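FIRKIMMONT TENANTS' ASSOCIATION
Minutes of the General Meeting

Held Sun 31 July in the ground floor meeting room, Firkimmont Building

The chair called the meeting to order at 2:00 p.m. A quorum was present. Apologies were received from two units on the fourth floor and from the tenant of the corner shop.

1. Minutes of the previous meeting
The minutes of the previous meeting were approved with one correction. Under item 4, "east stairwell" should read "west stairwell." The secretary will amend the posted copy.

2. Matters arising
The broken closer on the loading door has been replaced. The lock on the bicycle cage has not. The managing agent wrote that the part is on back order and gave no delivery date. It was agreed that the secretary would write again and ask for a temporary padlock, with keys to be held at the front desk.

The request for a second mail collection was declined by the carrier. No further action.

3. Water supply and pressure
The managing agent's report on the water supply was taken as read. The report covers the upper floors, where tenants have complained of low pressure in the mornings and of cloudy water after the pump is restarted. The agent engaged Drirov to inspect the pump and the roof tank. Drirov found the pump in fair condition and the tank lining worn at the outlet. Two options were presented:

Option A: patch the lining at the outlet and clean the tank. Cost $690. Water off for one working day.
Option B: reline the whole tank. Price to be quoted. Water off for up to three working days.

Several tenants asked whether a patch would hold. The agent's report states that Drirov will guarantee a patch for one year only. A tenant on the third floor noted that the same area was patched under the previous agent and asked that the old invoice be found. The chair undertook to look for it in the association's files.

After discussion it was moved and seconded that Option A be approved as an interim measure, and that a written quote for Option B be requested for the October meeting. The motion carried, with 13 in favor, two against and one abstaining.

It was further agreed that at least five days' notice be given before the water is turned off, posted in both elevators and sent by email.

4. Drinking water stations
The contract with Pulex for the filtered water stations on floors two and four is due for renewal. The current charge is $360 per quarter. Pulex has offered to hold that price for a further year if filters are changed twice a year under the contract.

Tenants on floors three and five again asked for a station of their own. The chair observed that there is no drain point on either floor and that the cost of adding one would fall to the association. The matter was deferred until the tank work has been decided.

Renewal of the Pulex contract for one year was approved without a vote being called.

5. Recycling
The hauler has given notice that bottles and cans must be empty and placed loose in the blue bins. Bagged material will be treated as trash. A fee of $100 will be charged to the building for each rejected pickup. There have been two rejected pickups this quarter.

It was agreed that:
- new signs be posted at the bins on each floor;
- caps may be left on plastic bottles, as confirmed by the hauler in writing;
- cardboard be flattened and left beside the bins, outside the fire door swing.

A proposal to recover the fee from individual tenants was discussed and withdrawn.

6. Desk area, second floor 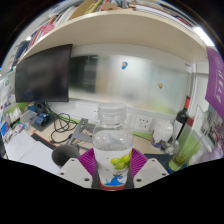 Plastic bottle with printed label, at the desk.

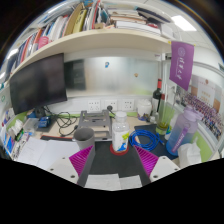

Tạ asked that the minutes record an objection to the deferral under item 4. Tenants on the fifth floor had been told last year that a station would follow once the elevator work was finished, and they now carry water up from the fourth floor every day. Tạ requested that a price for the drain point be obtained in time for the October meeting, whether or not the tank work has been decided by then. The chair agreed to ask the managing agent for a price.

7. Next meeting
The next general meeting will be held in October, in the same room. Items for the agenda should reach the secretary in writing two weeks before the meeting.

The meeting was adjourned at 3:25 p.m.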